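Notebook, upper body bench, December 2023

Okay, catching up on two sessions at once because I didn't write anything down last time and Lise has already given me a look about it. Going to try to do this properly while I still remember which glove did what.

So where we are: the tabletop tidy-up challenge. Team name is still Flumulura (I voted against it, I lost, I've made my peace). The task for the round at Skerkstead is the one with the household clutter, where the robot has to pick things up off a table, deal with a container, and put stuff where the judge says to put it. You get 12 minutes on the clock and you can use them however you like, which sounds generous until you've watched yourself spend four of them on a lid.

Started the session by redoing the hand calibration. The left thumb was reading closed when it was wide open, same as before, and I'd been blaming the glove for it. It was the config file. I had copied the right hand's limits over to the left and only flipped half the signs. Fixed it, saved it as a new profile, wrote the name on the tape on the monitor so Rutilio stops loading the old one. Rutilio, if you're reading this, please stop loading the old one!

After that the thumb was lovely. Full open, full close, no twitch at the end of travel. I did have to drop the max current on the right index finger a bit, it was humming whenever it held against something hard for more than a few seconds. Might be the tendon, might be nothing. I'd like somebody with better ears than mine to listen to it.

Then lids. Lids lids lids. We split the container problem into getting the hand over the lid, closing on it, lifting, and parking it somewhere that isn't on top of the next thing you need to pick up. The closing part is the part I've been losing sleep over. If I come in with the fingers too curled, the fingertips land on top of the lid and push it around the table. If I come in too flat, the thumb gets there late and the whole thing tips. What works best for me so far is to pre-shape the hand before I'm anywhere near the object, come straight down, pause (really pause, count to two in my head), and then close slowly with the thumb leading by a hair.

Lise's trick, which I resisted and now use every time, is to keep the left hand parked out beside the table during single-hand moves. I kept drifting it in over the objects because I was watching the right one, and then I'd have to back it out again and lose time. Park it, leave it open, forget about it until you need it.
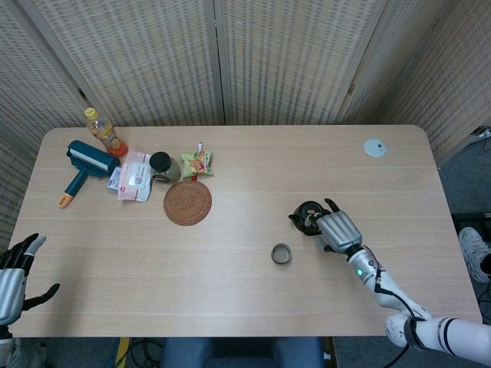
Right hand holding the black lid just over the table, open tin below it, left hand parked.

Things I noticed from the head view, for whoever takes the next turn driving. Depth is the hard part. The lid is black and so are parts of the hand, and when you're looking down at it the fingers and the lid sort of melt together, so I kept thinking I had a grip before I did. The tin is easier, the silver rim gives you something to aim at. I'd vote for putting a strip of bright tape on our practice lids, but the rules packet says objects are used as supplied, so we'd just be training ourselves on something we won't get on the day. Fine. We learn it the ugly way.

Also, the arm hides a lot. When the right arm comes in over the near corner I lose a good bit of that side of the table. I tried tilting the head down further and it did help with the tin but then I couldn't see the stuff along the back at all. Middle setting for now. Akis (that's our head tracking script, not a person, I know this confuses people) has a smoothing value in it that I set to 35 last month and never touched again. Bumped it down and the view felt quicker but I got a bit queasy, so it's back where it was. Somebody with a stronger stomach is welcome to have a go.

On the object set. The lint roller is a weird one and I think we're ignoring it because it's weird. The handle is easy to grab, sure, but the roll is sticky and I do not want to find out mid-run what happens when a fingertip touches it. We should practice handle-only approaches, from more than one angle, and agree on which way it gets set down. The flat packets are the opposite problem, nothing to get hold of. Rutilio thinks we slide them to the edge of the table and pinch from there. I think he's right and I also think it will take forever. The woven coaster might go the same way. The bottle with the yellow cap I'm happy with lying down, as long as we grab it around the middle.

Small bug: the logger stopped writing at line 2595 and didn't complain about it, so the last chunk of my driving isn't saved anywhere. The disk wasn't full. I restarted it and it behaved. I've put a check at the top of the run script that prints the file size every so often, it's ugly but at least you'll notice. If it happens to you, copy the terminal output into this notebook before you restart, please, I forgot to and now I have nothing to go on.

Talked with Lise at the end about who drives which part. Current plan is that I do the container, she does everything flat, and Rutilio calls the clock and the order out loud. We tried having the driver keep track of the time too and it was a mess — you can't watch a thumb and a timer. The team from Ponce apparently swaps drivers in the middle of their run, which I'd love to see, but our swap takes too long with the gloves. Unless we get a second pair. I'm going to ask.

To do before next session:
listen to the right index finger
write down the parked pose for the left arm as real joint values
handle-only lint roller practice, both of us
ask about gloves
back up the hand profiles (both of them, with names that make sense)
find out if the table height at Skerkstead matches ours, Lise has emailed twice

I've left the new profile loaded and the gloves are on the charger.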